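Interview, 2/13/23

Vilho Räsänen walked from Grerkton to Vurnunetti last spring, and he is going to walk it again in March. The way is 130 kilometres long and follows the old salt road over the hills. I met him in his kitchen, where he had put a map on the floor and was going around it on his knees in wool socks.

"I am not a sportsman," he said before I had asked him anything. "Please write this first. People see the word kilometres and they think I have strong legs. I have ordinary legs and a lot of holiday."

His first plan was to take the bus. He had to visit a cousin in Vurnunetti, and the bus did not go that week. The cousin did not hurry him, so he went on foot. It took him 10 days, including one when it rained so heavily that he stayed in a barn and read the instructions of his stove again and again.

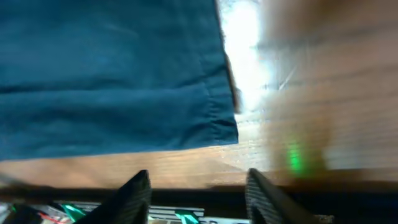
## What he carries

I asked about the rucksack. Many walkers can speak about their equipment for a whole evening, and I was a little afraid of this question. Räsänen was quick. He carries a sleeping bag, a pot, the stove, food for three days and one change of clothes. He does not weigh anything.

"The first time I had two pairs of shoes, and the second pair I gave away in Parnusora. The man there had a smaller foot than I, but he was glad. He said he would wear thick socks in summer and it would be the same."

He washes in the evening and puts on the dry set. If the washing is still wet in the morning, he hangs it on the outside of the rucksack. He has heard that this looks untidy, and he agrees.
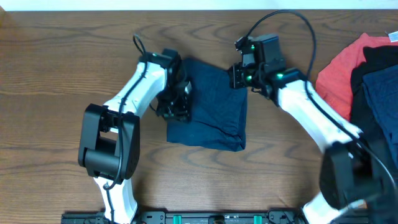

The salt road itself is older than most of the villages on it. At Parnusora there is a chapel with the year 1558 cut over the door, and Räsänen believes that the road was there long before. He has read what he could find in the local library, and he talks about the carters as if he had met them. They slept under the carts and carried very little for themselves, he told me, because every sack of salt was money. He tries to pack in the same spirit. A dark blue cloth folded to a rough rectangle, as on this brown table, is for him a good size for a thing in a bag; what cannot be made so small should stay at home. "But a carter had also a horse," he added. "I forget the horse when I speak about this."

## The people on the road

On some days he met no one before the evening. On others he was invited for coffee three times before noon, and then he walked badly. He remembers a woman near the second pass who asked him where his car was broken. When he answered that he had no car, she went into the house and came back with bread and half of a cheese.

He sleeps in his tent, but he asks at the nearest farm first. Only once somebody said no, and that was on account of a bull.

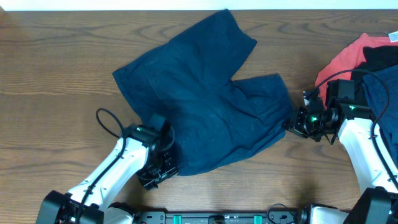 According to Bangash, the road should be marked with signs, or soon it will be lost between the new fields. Räsänen has heard this opinion many times. He understands it and still does not share it. In his view the villages would first need somewhere for the walkers to sleep, and a shop that is open.

"If you put signs, then people come and they are hungry," he said. "There is one shop between Grerkton and Parnusora. It has 20 tins of peas and a very nice owner."

He would be content with a simple map in both town halls, drawn by someone who has walked the way in bad weather. 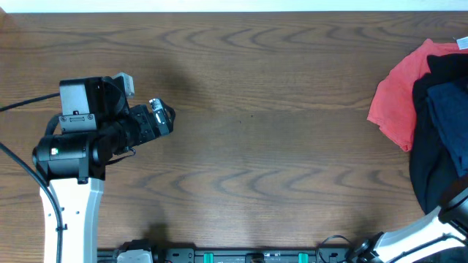

Such a map he has begun himself, with pencil, and it was this one that lay on the floor during our talk. The springs are in it, and the bridges, and a small cross for the bull. The part after the second pass is still white, for there he had fog last year and walked mostly by the sound of the river.

In March he wants to fill it in. The cousin will come to meet him for the last day, if her knee allows it. I asked whether he would come back by bus this time.

"If it goes that week," he said.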